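Gripper trials at the Jadcombe bench

We finally have both candidates mounted, and I've had more fun with this than with anything since May! The Modness fingers are the ones with the slotted insides, and they were fitted first. The Saarinen set is still waiting for its adapter plate, so for now I'm only comparing finger gap settings and two controller profiles.

The task is simple: pick up a slim black bar from the table, turn it upright, put it down again. Mandla Xaba wrote the script over lunch and it ran first time (he was insufferable all afternoon).

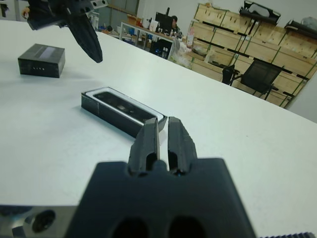
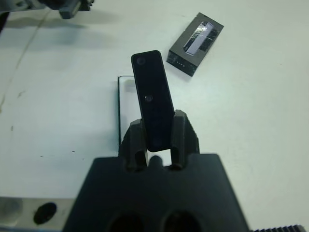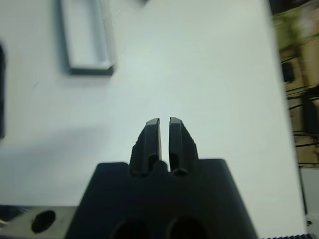 Wrist camera views of the Modness fingers at the white table.

I ran 36 picks on each profile. The slower one dropped the bar twice, the faster one 10 times, mostly when the fingers closed a bit high. Going in lower fixed a lot of that, and I'd love to know how much of the rest is just my calibration. The Prarance controller logs at 1000 Hz, so there's plenty to dig through, and the force curves are lovely to look at.

Next up is the Saarinen set on the same script. If you have a small awkward part you'd like tried, bring it over and we'll add it to the list.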